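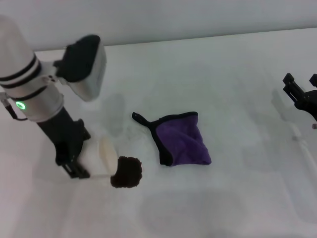
Mali Edwards has been selling me on cloths for twenty minutes and I have not yet agreed with a word of it. She doesn't seem to mind. She ran the housekeeping side of a holiday-let business in Fodcombe before she started teaching people how to clean, and she is used to being doubted by men who own one sponge.

I went to see her on a Friday because a reader had written in, cross, about microfibre. He had bought a pack of the things on the promise that he could throw away his sprays, and his worktops were as streaky as ever. I suspected he'd been had. I still half suspect it.

"He's folding it wrong," Edwards says. "Or he isn't folding it at all. He's got it in a ball."

This is her main complaint about the public. A cloth in a ball, she says, touches the table in a few places and skates over the rest. Fold it in half and in half again and you have a flat pad with several clean faces, and you turn to a new one when the old one is grubby. I point out that this is what my grandmother did with an old vest. "Then your grandmother was right, and you should have watched her."

So why pay for the fancy cloth? She gives a bit of ground. On a plain white tabletop with nothing worse than dust and a tea ring, she says, a damp cotton rag does very well. The plush sort earns its keep on dry dust and finger marks, where cotton tends to push the dirt along. "If you use it dry for dust and barely damp for marks, you'll see the difference. If you soak it, you've bought an expensive flannel."

I ask what she makes of the claims on the packets. The one my reader sent me, from a firm called Puvard, says its cloth will last 200 washes. Edwards laughs at that for longer than I expected.

"Whose washes? Mine or theirs? Put it in with a towel once and it's full of fluff. Put softener on it and it just slides. I've had cloths go useless in a month because somebody was being kind to them."

Her own rules are dull, which inclined me to believe them. Wash cloths with other cloths. No softener. Nothing hotter than the label allows. Hang them up afterwards, and this is where she becomes keen on loops. She likes a cloth with a tab at the corner, in black if possible, as it doesn't show the grime from being handled. She likes a dark border too.

I say that a border sounds like decoration. She says a stitched edge frays less, and when I ask how she knows, she admits she has only her own cupboard to go on. "I haven't done a study. I've done a lot of kitchens."

For a second opinion I rang Horațiu Barbu, who buys supplies for Skasance, a contract cleaning company, and who has less patience with the subject than I do. He thinks the loops are a nuisance.

"They catch on things. They catch on each other in the wash. You pull one out and you get five," he says. "At home, fine, hang it on your hook. We cut them off."

He is firmer than Edwards about colour. His teams have one colour for toilets, another for kitchens and a third for desks and tables, and he'd sack the lot of us for mixing them. Purple? "Purple is whatever you decide it is. The colour doesn't clean anything. It only tells you where the cloth has been, and only if everybody keeps to it."

I put this to Edwards, who has a purple one for tables and was pleased with it until I brought him up. She agrees with the second half. In a house with two adults and a teenager, she reckons the system holds until the first spilled drink, at which point people grab what's nearest. Her answer is to keep the bathroom cloths in the bathroom. I couldn't find a fault with that, though I tried.

We got on to money in the end. Barbu pays 80 pence a cloth and thinks it's too much. Edwards has paid £3 for a single one, made by a company called Toma, and when pressed could not tell me what it did that the cheap ones didn't. "It feels nicer," she said, and then, after a pause, "It's thicker. I don't know that thicker is better."

She owns 23 cloths, which she counted in front of me because I didn't believe her first figure. A fair few were stiff and had plainly met the softener at some point. She put those aside for shoes and the car.

I have since tried the folding on my own kitchen table, dry first and then slightly damp. It came up well enough. It also came up well enough with a piece of old pillowcase, and I've written back to the reader to say so, with a note about the ball.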